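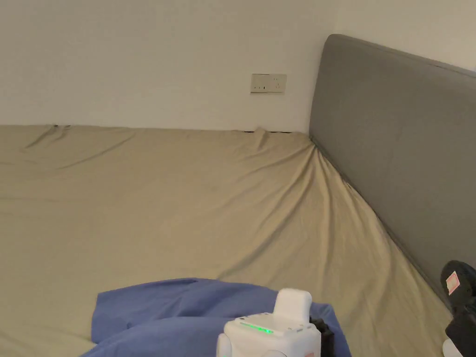
3.2 Sheet changing during longer stays

Small guesthouses in the Prusstead valley do not follow one rule for bed linen. Of the 44 houses that answered our survey, most change the sheets after every guest, but the practice during a stay of several nights is very different from house to house. Some owners change on every third day. Others wait until the guest asks, and a few leave the decision to the person who cleans the room. In the Kevell district, where many houses share one laundry, the pick-up days of the van have more influence on the interval than any wish of the guest.

The laundry books gave us records for roughly 3,000 occupied nights. We excluded the nights with children's cots, as their linen is usually washed together with the towels and cannot be separated in the books.
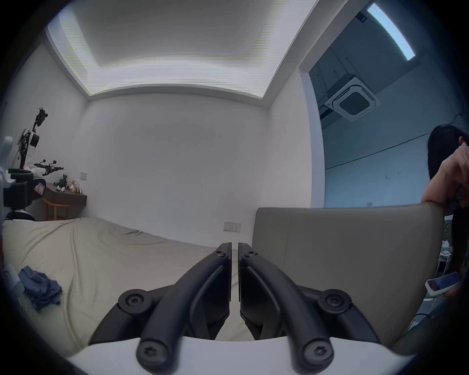

Owners who decide by inspection told us that they look first for stains and only then at the general impression of the bed. This second criterion is difficult to use in a study. A beige sheet with diagonal folds and creases, as in Figure 2, was judged "used" by some owners and "acceptable" by others, although both groups said that they apply a strict standard. Wrinkles alone are therefore a weak sign of how long the linen has been on the bed. Sotelo made a similar remark in her interviews at Gollura, where linen from the line was put on the beds without ironing.

For this reason we did not code the look of the sheet. We coded only the date of the change and the person who decided it – owner, cleaner or guest.
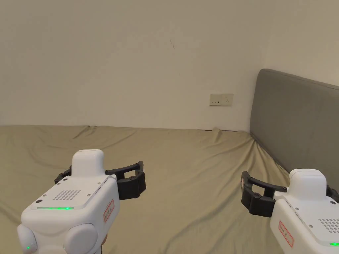 When the guest decided, the interval was longest, and it stayed long also in summer. When the cleaner decided, it was shorter before weekends and longer after them. Lieselotte Rathjen, who read the cleaning books with us, sees in this the working hours of the cleaner more than a judgment about hygiene, and we agree with her. The owners' decisions lie between the two groups.

Towels were recorded in the same books but on separate pages. Their change follows the sheets only in the Eichhorn houses, which rent both from one supplier and pay one price for the complete set. 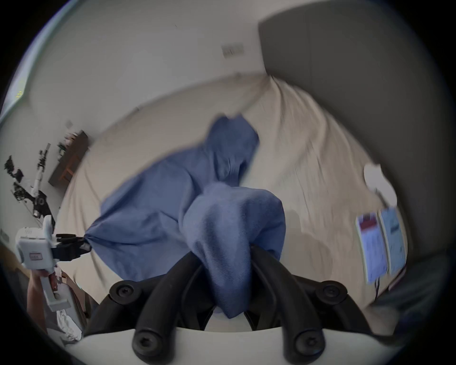 3.3 Limits of the records

The books were written for billing and have gaps. Two houses stopped writing in October, when the season ends, and started again in spring with a new book. We treat these months as missing and did not estimate them. A further problem is the word "change", which in some books means only the pillowcases. Where we could not clarify the meaning with the owner, the entry was left out of Table 4.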